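The Shop on the Second Floor of Purketti

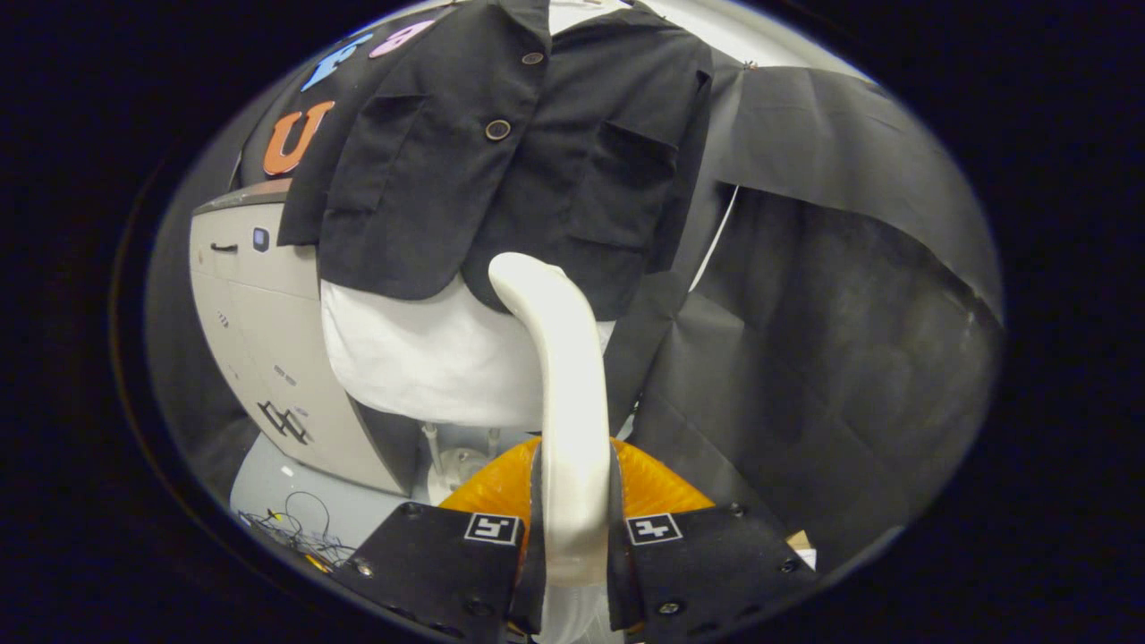

The black jacket, two buttons, two pockets.

I fell for the jacket on a Saturday, with my arms full of groceries and absolutely no business looking at clothes!

It was hanging on a white mannequin torso at Simside, which had the upstairs corner at Purketti back then, between the place that fixed lamps and the place that sold only rope. The jacket was short and black and a little wrinkled, as if it had already been somewhere and come back. I loved it for that. New jackets make me nervous. They stand up too straight.

"Try it," said the woman at the counter, without looking up from her soup.

"I'm only passing through," I said, and put down my groceries.

You have to understand how wonderful Simside was. Every other shop in the building kept its goods in rows. Simside put a jacket next to a heap of thin cables, and bright cut-out letters on a dark curved panel, and let you work out what went with what. I never did work it out! There was an orange U up there that I was especially fond of. I used to make up words for it on the bus home, long silly ones with the U right in the middle, and once I laughed so loudly at one of them that a man moved seats.

I had come up those stairs for three years and bought exactly one thing, a belt, which broke. It made no difference. I would have paid just to stand there.

So I undid the top button, and then the lower one, and lifted the jacket off the torso as gently as you'd lift a sleeping cat. Without it the poor thing looked so bare that I apologized out loud. The woman went on with her soup.

Oh, it fit! It ended just where I hoped it would, and the pockets were deep enough for my hands right up to the wrists. I have a theory about pockets. You can tell from them whether the person who made a coat ever had to wait for a bus in it, and whoever made this one had waited for plenty. I swung my arms. I turned around twice. And then, down in the left pocket, under the flap, my fingers found a piece of paper folded very small.

It was a ticket for the ferry to Hokis, one way, number 82. There was no date on it anywhere, only the words GOOD ON ANY BOAT in faded green.

"Is this yours?" I asked.

The woman finally put down her spoon. She held the ticket up to the light, then gave it back to me with such a nice smile.

"Comes with it," she said.

"And how much is it?"

"Two prices. It's 700 with the ticket and 200 without."

I laughed, because I thought she was joking, and she waited politely for me to finish. I had rent to pay on Monday. I had a fish in my grocery bag that wasn't getting any younger. I had never been to Hokis, though my aunt used to talk about it every August, the white rocks and the bakery that opened at four in the morning and the old Ikonen hotel where the hallways sloped so badly that children raced oranges down them. I had wanted to race an orange down those hallways my whole life!

"What if the boat doesn't take it?" I said.

"Then you'll have a jacket on," she said. "It's windy down there."

I counted out the money on the counter, all 700 of it, and did up both buttons. She offered me a bag. I told her I'd wear it, thank you, and I gave her the fish.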